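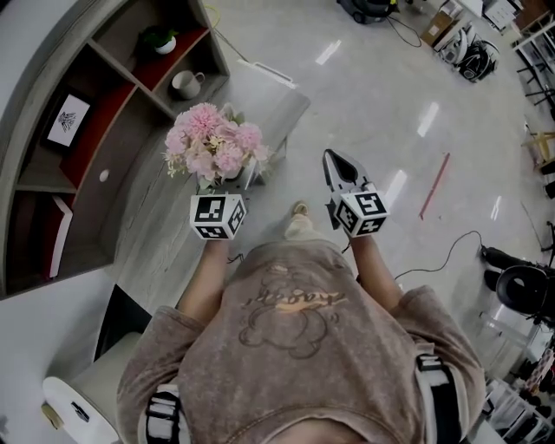 14 Jul 2021

Hand-held gripper, pointed jaws against the old flat jaws. Flower handling, Greenwood room. Operator: Ikhsan. Notes: me (D. Lightfoot). Liviu on the tracking machine until lunch.

Carried over from last time: flat jaws crush the pom-pom blooms and slide off thin stems. The Ternisholm jaw set was printed to fix the second problem. Nothing was done about the first.

Setup. Marker cube mounted on top of the gripper, same cube geometry as in January. Cube offset to jaw tip re-measured after the jaw swap, since the pointed set is longer. Liviu found the old offset still loaded in the config when we started, so the first block of runs has the tip in the wrong place along the jaw axis. Raw cube poses are fine and the block can be reprocessed. Renamed the folder with "oldtip" on the end. Do not merge it.

Task: take one stem from the vase, lift clear, put it back. Vase stays on the low side table, position not fixed between runs. Flat and pointed jaws alternated by block, same operator throughout.

Results, clean lift and return out of 67 attempts each:
flat jaws 24
pointed jaws 53

Most of the flat jaw failures were at the first grasp, stem rolling out as the jaws closed. Pointed jaws fail differently. They get in between stems without trouble but then catch a neighboring sprig on the way up, and the vase tips. I counted a caught neighbor as a failure even when the vase stayed upright. Smaranda would count it as a success with a note. We should settle that before anyone compares these figures with hers from Grinstead.

Bloom damage: no change. Both sets mark the blooms if the operator closes fully. Ikhsan says he can't feel the end of travel through the trigger, and I agree after trying it. A softer spring is the cheap thing to try first.

Tracking. Dropouts on the gripper cube happen mostly when the wrist turns palm up and the cube faces go edge-on to the camera. Longest gap was 811 ms, on a pointed jaw run, during the return. Interpolation across that is not usable near contact. Current limit in the script is 500 ms and it should come down, but I'd like to see the histogram before picking a value. Liviu has the log.

Glare off the floor was suspected in the morning. We turned off the row of lights nearest the shelving for one block and the dropout rate did not move. Lights back on. I would not spend more time on it.

Cable. The gripper cable hangs free and pulls on the wrist at full reach. Ikhsan started holding his elbow in to compensate, and that shows up in the trajectories as a shorter reach - worth knowing if somebody wonders why the later blocks look different. Clip it to the forearm next time. Shirley has the soft clips from the Ketthorpe job.

Jaw wear: tips of the pointed set are slightly rounded on the inside edge, visible under the loupe. Printed a spare pair, in the drawer with the flat set, labeled.

To do
- reprocess "oldtip" block with the new offset (Liviu)
- agree on the caught neighbor rule with Smaranda
- softer trigger spring, repeat pointed jaws only
- dropout histogram, then new gap limit
- ask Shirley for clips

Batteries on charge at 5. Config file committed with the new offset, old one kept beside it.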